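Gripper equipment budgeting

40 shares · 2 comments

Gripper equipment budgeting is the business of working out, before any money is spent, what a workshop, college or small firm will need in order to put robot hands to useful work. It covers the grippers themselves, of course, but also the arms or handles they are fixed to, the pads, the cables, the table they stand at, and the rather humble pile of things they are meant to pick up. People new to the subject tend to think mostly of the arm, and it is a very natural mistake to make, as the arm is the handsome part!

The usual starting point is a list of the objects to be handled, written out in full with their wrappings. Soft food in thin film is a popular choice for trials, being cheap and easy to replace, but it asks a good deal of a gripper. A wrapper slides and creases, and the pastry inside may crush. Agnes Munro, whose planning notes for the Darach workshop are still passed from hand to hand, advised buyers to settle the objects first and to leave the catalogue shut until that was done.

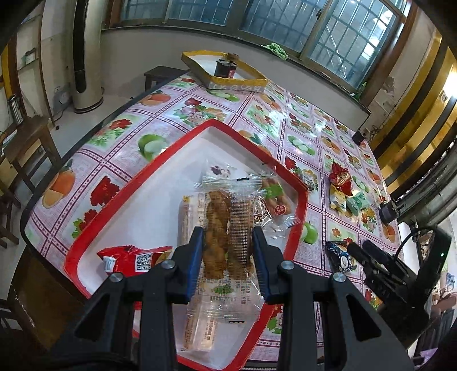 Pads come next, and they deserve their own line in the budget. They are the part that touches the goods, so they wear, they pick up crumbs and grease, and they are forever being swapped for a softer or a grippier sort. The Darach plan set aside 14 pairs for its first season – a figure that looked generous on paper and was used up by August. Jaws are normally bought with the gripper, though some makers, Vorkholm among them, sell them separately, and a quote should be read slowly to see which is meant.

Hand-held grippers and arm-mounted grippers are often bought together. The hand-held kind lets a person carry out a task directly, while the mounted kind does its share on an arm, and matching jaws on both will save a good many headaches with spares. Brenda Cheetham's costing for Ackroyd allowed 2272 pounds for a matched set of 2, with a further 1000 pounds held back for cables, fixings and repairs. She was teased a little over the size of that second sum, and then most of it went on cables.

Room and furniture are easily forgotten. An ordinary table will often do, provided it is steady and there is space for an arm to swing without catching a chair or a window ledge. Trays, boxes and table coverings cost very little, but it is well worth buying a few different ones, as a gripper set up over one plain surface may behave quite differently over a busy pattern.

See also: Pletgate method (staged purchasing); Spare parts planning; Workshop layout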